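Product Assessment: The Tenener Hand-Held Gripper Kit

Posted 1 September 2023 by Asanka Matubbar

The purpose of this post is to record my assessment of the Tenener hand-held gripper kit, which I have used on a regular basis since June. I advise small workshops and training centers on the purchase of equipment for robot teaching, and several readers have written to ask whether the kit is a sound choice for a first program. I purchased my units at the full listed price. Neither the manufacturer nor its distributor, Sovport, has seen this text before publication.

The kit is sold as a set of two grippers with a carrying case, a charging dock, two spare pairs of fingers and a one-year license for the Jurell recording software. The operator holds a gripper in each hand and carries out ordinary tasks with it. The recordings are then used to train a robot arm fitted with the same fingers. Readers who have worked with remote-controlled arms will recognize the appeal of this arrangement. No arm is required at the place where the recording is made, and an operator can be working within minutes of opening the case.

Each gripper weighs 313 grams without its strap. This figure is my own, taken on a kitchen scale. I consider it acceptable for sessions of up to 30 minutes, after which most of the operators I have supervised asked for a pause. The strap is adjustable but short, and persons with large wrists may find that it does not close fully. Sovport supplies a longer strap on request. It should be included in the box.

Setup is performed once for each new room. The operator places the gripper in the dock, starts the software and walks slowly along the walls while the unit builds its map. In a furnished room the process was completed without difficulty on every occasion. In a bare corridor it failed twice, and I was obliged to place several chairs along the wall before the software would accept the space. The printed guide does not mention this. The online guide does, under a heading that few buyers would think to open.
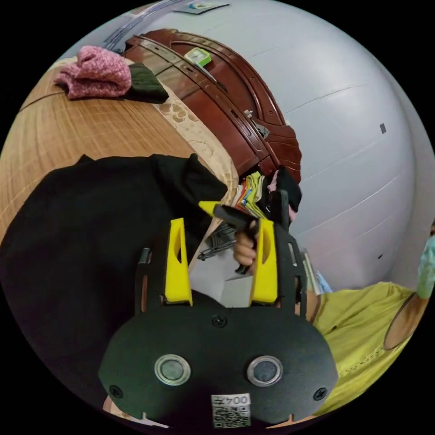

The fingers are the part of the kit on which I have received the most questions. They are molded in a firm plastic, with an open slot along the length of each, and they bend slightly under load before returning to shape. For cups, boxes and bottles this is entirely satisfactory. Household work is a harder test, as a single room may present a knitted textile bunched on a wooden surface, a pile of folded cloths and a large crumpled garment within a short reach of one another. Soft goods of this kind call for a tip that can pick up one layer and leave the next, and the standard fingers do this only with practice. The bright yellow color is helpful to the operator, who can judge the gap between the tips at a glance even against dark fabric. I would not recommend the gray version for that reason.

The manufacturer offers a second type of finger with a thin rubber face, sold separately. I tested a pair on loan from a colleague at the Selvanayagam training center. They held single sheets of cloth more securely, but they collected lint and required cleaning at the end of each session. A buyer whose work is mainly with laundry or clothing should order them with the kit. Other buyers may safely wait.

The Jurell software deserves separate comment. Recordings are divided into episodes, and the operator marks the start and end of each with a double squeeze of the grip. This works well once learned. New operators tend to squeeze too gently, and the first hour of any session with a new person should be treated as practice. Episodes are copied to a computer by cable. Wireless transfer is advertised and does function, but I found it too slow for a full day of work and have stopped using it.

The review screen shows each episode with its grip opening plotted beneath. It is clear and quick to load. Labels may be entered in plain words and corrected later in groups, a feature I have used heavily. I was less satisfied with the export tool, which offers two file formats and gives no warning when a label has been left blank. On one project I exported 300 episodes before noticing that a complete section had no labels at all. The work was not lost, but it had to be exported a second time.

Battery life was adequate. A full charge lasted through a morning session with normal pauses, and the dock restored both units over lunch. The charging contacts should be wiped weekly. One of my units ceased to charge in the second month, and a dry cloth resolved the matter.

With regard to durability, the kit has now recorded a little over 3,000 episodes in my care. One finger has developed a fine crack at its base and has been replaced from the spares. The body of each gripper shows ordinary wear. A screw on the right unit loosened on two occasions, and I now check all visible screws before each session. The correct driver is not supplied.

Service from Sovport has been courteous and reasonably prompt. My first inquiry, concerning the strap, was answered on the following working day. My second, concerning the export tool, was passed to the software team, who confirmed that a warning for blank labels is planned. They did not give a date.

On the basis of the above, I recommend the Tenener kit to training centers and small firms that intend to record everyday tasks in furnished rooms and that can assign one person to look after the equipment. I do not recommend it at present for warehouses or long corridors, where the mapping step remains unreliable. Buyers who need only a short trial should ask Sovport about its monthly rental, which includes the software license and may be credited toward a later purchase.

Questions may be submitted through the contact form. Please state which finger type and which version of the software you are using.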